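Second Shot, Finally

July 27, 2021

So I got my second dose! I meant to write this the night it happened, but I went to bed at seven with a bag of frozen peas on my arm and slept until the garbage truck came.

My first one was at the fairgrounds in Drornbridge, and it was a zoo. This time they had moved everything over to the old Hedano furniture store off the bypass, which still has the carpet and the SLEEP BETTER banner over the check-in desks. I was in and out in under an hour, counting the 15-minute sit. I picked a chair by the window and watched a man try to eat soup with his mask hooked under his chin. 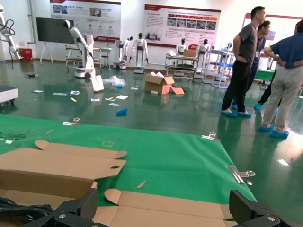

Cardboard on the green mat, still flat.

Side effects, for everybody who has been texting me: sore arm, obviously. Chills that evening, then a headache that came and went for 2 days. My sister had nothing at all and went for a run the next morning, so go figure. I drank a ton of water and watched a baking show I'd already seen. If you're getting yours soon, put it in the arm you don't sleep on. I forgot to do that both times.

What I've been chewing on is the mask thing. Our county dropped the indoor rule last month and I was thrilled, I really was. Then cases started creeping back up, and the county page now says 1,187 people here have tested positive since February. I don't know what to do with a number like that. Is it a lot? The same page says 2,601 shots were given at the furniture store in its first week, so I'm choosing to look at that one instead (my mother says I've always been like this).

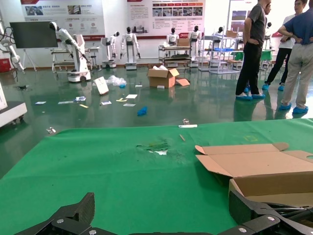

Open box, and a worn patch in the green.

Anyway, I'm still wearing mine at Peng, even though only half the people in there do. The aisles are narrow and the cashiers are stuck there all day, and it costs me nothing. I'm not going to lecture anyone about it in the cereal aisle. A woman did lecture me, about wearing one, next to the oatmeal! I said have a nice day and bought the wrong oatmeal.

Work is the other question. They want us back in the office 3 days a week after Labor Day, with desks you book on an app called Ukeo that has logged me out every single time I've opened it. I miss people. I do not miss the parking garage, or the microwave line, or pants with a button.

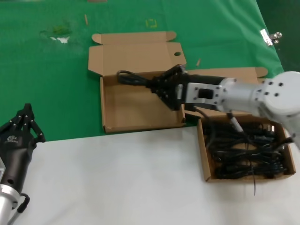
Black cable going over the empty box.

I have also promised to drive up and see my aunt, who I haven't hugged since before all this started. We've done the porch visits, with lawn chairs and a thermos each and yelling over her neighbor's leaf blower, and it isn't the same. She's had both of hers since spring. She has been asking me for a date every week and I kept saying "after my second one," and well, now I've had my second one. 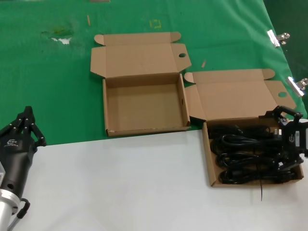 So I'm going up in two weeks, once the waiting period is over, and I'm bringing the lemon cake she likes. I might get one of those home tests from the drugstore first, if they ever have them in stock. Has anybody around here found some? Leave me a comment if you have, and tell me how your arm was.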